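# Cliker (student robotics project)

**Cliker** is a student robotics project run out of the Molldale after-school engineering club, and I should say up front that I'm one of the people who wrote its wiki article, so expect some opinions mixed in with the facts. The goal is easy to explain and a pain to do: get a tabletop arm with a two-finger gripper to work at a small whiteboard with letters written on it in marker.

## Background

Darlene Fraser started the club in a spare classroom at Molldale, and she still unlocks the door on Tuesday afternoons. Cliker was her idea too. She wanted a task that any parent could understand by looking at the table (our earlier project, Navard, sorted signals on a screen, and people's eyes glazed over in seconds). Letters on a board did the trick – everyone gets it, even little brothers.

The name has no deep meaning. It was a typo in a sign-up sheet and we kept it!

## The work table

Most of what we do happens on a plain white table with the whiteboard lying flat on it. A session usually begins with one capital letter in thin black marker, and we've all gotten used to the A being a bit wonky. We leave the board at a slight angle on purpose, so the arm can't get away with a memorized path. 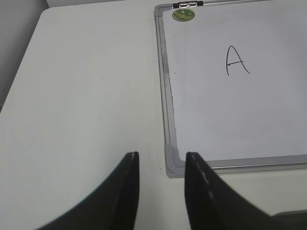
White on white is the hard part. The program has to find where the table stops and the board starts, and the gray metal edging helps a lot with that. On days with strong sun through the windows we lose the edge completely and end up pulling the blinds. Sandrine Guérin wrote the first edge finder in a weekend, and pieces of it are still in there, comments in French and all. I once tried to tidy it up and broke everything for 2 weeks.

## Gripping and placing

The second half of the project is about holding things. The ribbed finger pads do well on flat plastic pieces with straight sides, and much worse on anything skinny. We also work with more than one letter on the board, which makes life harder for the camera, because whatever the gripper is holding blocks part of what's written behind it. Our current code remembers the last clear view and fills in the gap. It's a bit of a cheat, but I'm fond of it.
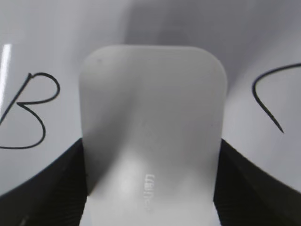

## The Acheampong round

Every March the club puts on a small contest called the Acheampong round. Teams get 7 tries each, and a perfect run is worth 200 points. Nobody in my year has had one – we came close, then dropped the piece on the last try (I'm still a little sore about it). Scores go up on the club page the same evening.

## See also

- Navard
- Molldale engineering club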